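Paltine folding stack – FAQ

Why does the planner wait before the first grasp?
It needs five consistent cloth masks from the overhead view. Pale fabric on a white table lowers mask confidence, so the wait is longer.
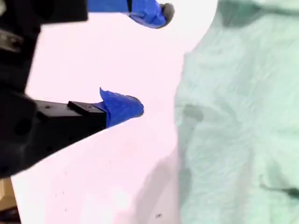 Lower mask_min only if the wrist view agrees with the overhead one – otherwise the grasp point drifts.

Can one arm hold still while the other works?
Yes. Set the idle arm to HOLD. It stays in the collision model.
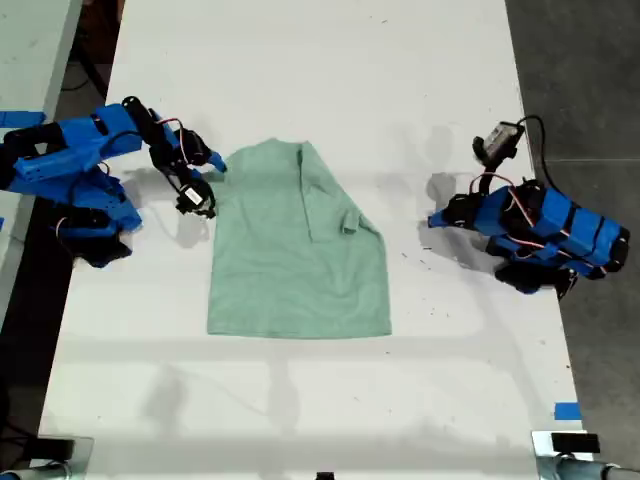
HOLD does not cut torque. Use RELEASE for that.

Which log do I send with a bug report?
The planner log, last 200 lines, to Chaltu Lemma. 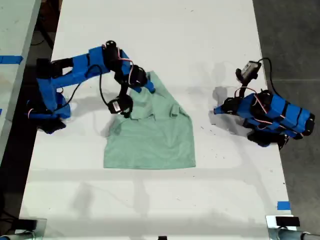
Left gripper at the collar, right arm retracted.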